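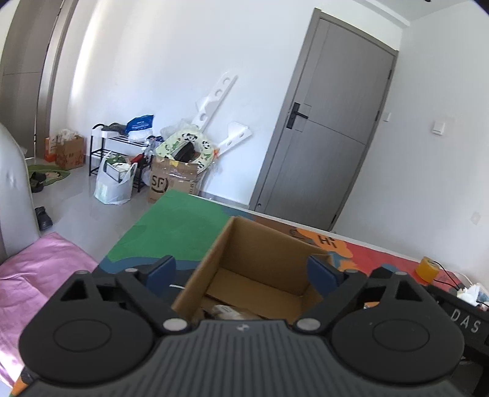 # Hestgate "Ustevent" vinyl: is the B side supposed to sound like that?

**dustysleeve**

Got my copy of Ustevent this week, the black vinyl one. Side A is great. Side B has a dull top end all the way through, and on the last track, "Sulusdale," the vocals get spitty on every S. I've cleaned it twice and tried it on two turntables. The download that came with it doesn't have the problem.

Is this the pressing or is it the mix? I don't want to send it back if they're all the same.

---

**marlow_k**

Mine does it too, but only on "Sulusdale." The rest of side B is fine here. What cartridge are you using?

---

**dustysleeve**

A basic elliptical on one deck and a conical on the other. The conical is worse.

---

**tapehead_ron**

It's the running time. Side B is over 26 minutes if you add up the tracks. You lose level and treble when you cut a side that long, and the last song is in the inner grooves where it's worst. They should have made it a double.

---

**Pell Street**

I disagree with Ron. I have plenty of rap records with sides that long and they sound fine if whoever cut them knew what they were doing. A lot of '90s albums got squeezed onto one record and you can still hear the hats. I think they sent the streaming master to the plant without changing anything.

Also a double would have cost another 12 dollars and people would be in here complaining about that.

---

**tapehead_ron**

A lot of those '90s albums sound terrible on one record, which is why they keep getting reissued as doubles. You're used to them.

---

**Pell Street**

I've owned them since they came out. I know what they sound like.

---

**gfunkgarden**

Can we talk about the album too? I think it's the best thing Hestgate has done. The second verse on "Porch Light" is the one I keep going back to. He drops the hook for the entire second half and lets the bass carry it. Laitinen's production is a lot less busy than on the last one.

---

**marlow_k**

"Porch Light" is good. I don't agree that it's his best. The last album had more songs I wanted to hear twice. This one has three interludes and I skip all of them.

---

**gfunkgarden**

The interludes are the same phone call in three parts. If you skip them the last verse on "Sulusdale" doesn't make sense, where he answers the question from the first call.

---

**marlow_k**

I got that. I still don't want to hear a dial tone on a record I paid for.

---

**dustysleeve**

Here's the track list for side B with times from the download, for anyone who wants to compare:

1. Second Call (interlude), 1:08
2. Porch Light, 4:51
3. Nickel Weather, 4:20
4. Co-Sign, 3:57
5. Third Call (interlude), 1:15
6. Wide Lot, 5:02
7. Sulusdale, 6:10

So Ron's right on the length, it's 26:43. But "Porch Light" is near the outside edge and it's dull on mine too. That shouldn't be the inner groove problem.

---

**tapehead_ron**

No, but the level is. They have to cut the whole side quieter to fit it, so you turn it up and hear more noise. Then everyone calls it dull. Try matching the volume with the download before you compare.

---

**Vilja Aaltonen**

I bought mine at the release show in June and I don't hear any of this. I played it again tonight on headphones. There is a bit of S on "Sulusdale" in the first verse and nothing I'd call a defect. "Porch Light" sounds the same as the download to me, only quieter.

Could there be two pressings? The show copies came in a plain inner sleeve. What did you get with the mail order ones?

---

**dustysleeve**

Mine has a printed inner with the lyrics on it.

---

**marlow_k**

Printed inner here too.

---

**Vilja Aaltonen**

Then they might be different batches. Can you both check the dead wax? Mine has HG-338-B and then a small letter A after it, scratched in by hand.

---

**marlow_k**

HG-338-B, and then a C. Same handwriting as far as I can tell.

---

**dustysleeve**

C here too.

---

**Pell Street**

So it was recut. That means at least one cut at the same length sounds fine, which is what I said.

---

**tapehead_ron**

It means one person says it sounds fine on headphones. I'd want to hear both on the same system before I said anything about it. A letter change can also just mean the first lacquer got damaged and they cut it again with the same settings.

---

**Vilja Aaltonen**

I'm happy to record a minute of "Porch Light" and a minute of "Sulusdale" if somebody with a C copy does the same. I have a decent phono stage and a microline stylus. It won't be a perfect test with two different setups.

---

**marlow_k**

I can do that this weekend. 24 bit, no processing, and we line up the levels afterward?

---

**Vilja Aaltonen**

Yes. Start with the drum pickup on "Porch Light" so we're comparing the same section. For "Sulusdale" use the first verse.

---

**beltdrive_bo**

Did anyone ask the label?

---

**dustysleeve**

I wrote to them on Monday. The answer came back this morning:

> Hi, thanks for your order. We've had around 15 messages about side B and are looking into it with the plant. Please hold on to your copy and your order number. We expect to have an update before the end of the month.

They didn't say anything about A or C. I wrote back with the letters.

---

**beltdrive_bo**

That's a better answer than I got for the last one. My copy of the first album was off center and they told me to put a weight on it.

---

**gfunkgarden**

A weight doesn't do anything for an off center record.

---

**beltdrive_bo**

I know. I had to explain that to them.

---

**cee_lane**

Are there still copies of the A cut anywhere? I'd rather get one of those than wait.

---

**Vilja Aaltonen**

They had 100 at the show and I think those sold that night. I wouldn't pay extra for one until we know there's a difference. Somebody has already listed one online as the "superior first cut" and the only source for that is me saying mine sounds okay.

---

**Pell Street**

I saw that listing. Three times the price, with a photo of the dead wax.

---

**cee_lane**

OK, I'll wait for the recordings.

---

**marlow_k**

Recordings done. I sent mine to Vilja and got hers back. After matching levels by ear and then by the meter:

- "Porch Light": the C copy is missing some air. The hats are lower and the room sound on the snare is mostly gone. It isn't huge but I could pick it out every time with my eyes closed.
- "Sulusdale": both copies spit on the S sounds. Mine is worse. Hers is still there on "seven sisters" and "says so."
- Surface noise: about equal.

My stylus is an ordinary elliptical and hers is microline, so part of the "Sulusdale" difference is going to be that.

---

**tapehead_ron**

Part of it or most of it. A microline tracks inner grooves a lot better. The "Porch Light" result is more interesting. I'll give you that one, there shouldn't be much difference between styluses that far out. Somebody may have rolled off the top on the recut to try to fix the S problem at the end of the side, and did it to the whole side.

---

**Pell Street**

That would fit. And it didn't fix it.

---

**tapehead_ron**

No. It should still have been a double.

---

**Pell Street**

I'd have bought the double too. I'm only saying it could be done on one.

---

**gfunkgarden**

Side A is 19 minutes. They could have moved "Nickel Weather" over and had both sides close to 23.

---

**marlow_k**

Then you'd have it before the second call, and you were telling me the order matters.

---

**gfunkgarden**

It does. I'd still trade it for a side B that sounds right. "Nickel Weather" doesn't have anything to do with the calls.

---

**dustysleeve**

Sent the label a link to this thread and marlow's notes. If they offer a replacement I'll ask which cut it is before I mail anything back. Will post when I hear.

---

**beltdrive_bo**

Ask if they cover return shipping too. Last time they didn't.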